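Wrinkle-free shirts, are they a scam? (Laundry & Clothing Care, page 2)

hemline_hal
Bought a tan Pludier "never iron" shirt in December. Looks slept in after one wash. Is the whole category marketing?

Drurnell22
Mostly. It's a resin finish and it wears off. I doubt any of them make it to 100 washes.

oxfordcloth
Disagree. My Lecomte ones come out fine if I hang them right away. You're probably overdrying.

hemline_hal
I don't even own a dryer, so no.

Drurnell22
"Hang them right away" works on any shirt. You paid extra for a hanger.

winley_wash
Tan cloth, creases and all, in the first three: 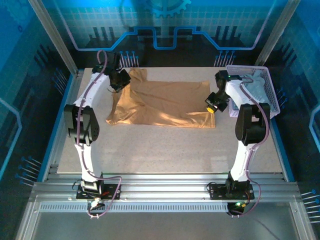
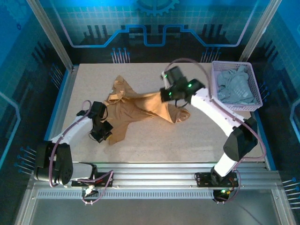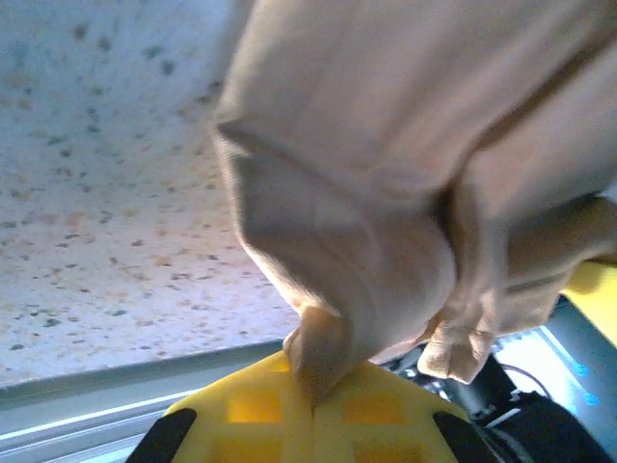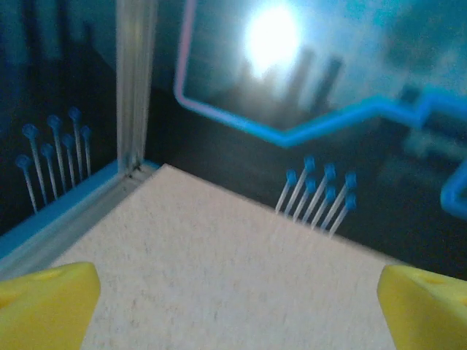

Anyway, I'd want to see the label before blaming the finish. All cotton with a coating goes limp fast. A poly blend holds up better – and feels like a shower curtain by August.

oxfordcloth
Mine are all cotton. Still fine.

Drurnell22
How old?

oxfordcloth
Two months.

hemline_hal
Label says 100% cotton. Sending it back if Pludier will take a washed shirt, which I doubt.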